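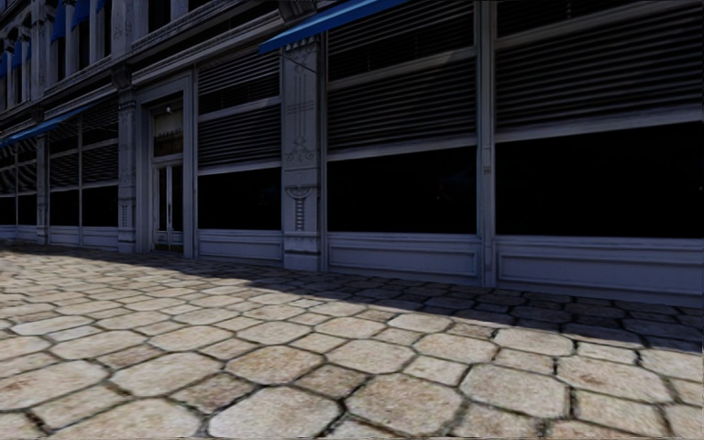

Simulated shopfront block, street level, no pedestrians loaded

Route testers being moved to simulation review - what should we ask for?

Lyle Escobedo
I work on the route team at Bristell. We run small delivery carts on sidewalks in Trisville. Until this spring there were eight of us on the team, and the job was to walk behind a cart on every new route, write down where it slowed or stopped, and send the notes to the software group. It was outdoor work and most of us took the job for that.

In August the company is switching to Bririsska, which is the simulator. The picture is one of the blocks. The cart gets driven through a block like that overnight, over and over, and in the morning a person looks at the runs that got flagged. The first batch was over 3,000 runs and it flagged 63. Management says all of us keep our jobs but the title changes from route tester to run reviewer, and it will be desk work with one walk on Thursday.

I am not against it. I have had carts stop dead in front of a dark shop window and never found out why, and being able to play the same spot again would help. What bothers me is that no one has told us what training we get, or whether our notes from the street still count for anything. The paving in the block looks rough to me and the shadow along the storefronts is the kind of thing I would have written down, so I think we have something to add. Has anyone been through this kind of change? What did you ask for, and what do you wish you had gotten in writing?

nightdesk_renata
I went through it at a warehouse, with floor carts instead of sidewalk carts. What I would ask for, in order of how much it mattered to us:

Get the new job description before the switch date. Ours came two months late and during that time we were graded on the old one, which had miles walked as a measure. We were all sitting down by then.

Ask who can change the simulated blocks. In our case reviewers could flag a run but could not report that the floor itself was wrong. There was a ramp in the real building that was steeper than the one in the simulator. The carts passed every night and then got stuck on it every day. It was fixed after a shift lead made a shared list and the modeling people agreed to read it. If your team knows the sidewalks, you want a way to say "this stone edge is higher in real life" or "there are people standing at this door at noon" and have it go somewhere. An empty block is fine for a first pass, but it won't tell you much about lunch hour.

Ask for paid training on the review software. Not a video. We got a video and most of us learned from each other.

Also ask about the flags. Someone picked the rules for what gets flagged. Have your team look at a handful of the runs that were not flagged too, at least for the first months. That is where we found most of the real problems.

Bang_operator
We use the Bang system, not Bririsska, but it's the same idea. Eyes get tired. Ask for breaks and a decent monitor. Pay stayed the same for us.

tomsk_k
Is the Thursday walk all of you or do you take turns? I would push for more than one day if you can. I have been a reviewer for a while now and I am slower at spotting things than when I was outside. Two of our people left over it, and they were the ones who knew the routes best.

As for your old notes, offer them before somebody asks. We had boxes of route sheets and they got used to decide which streets were built first. If you have them by street and time of day, even better. Ours were by date only and it took a long time to sort them.

Lyle Escobedo
Thanks. The walk is in turns, so it works out to much less than one a week each. I will bring that up along with the list for reporting wrong blocks. Our notes are by street, and I have asked for a copy of the flag rules.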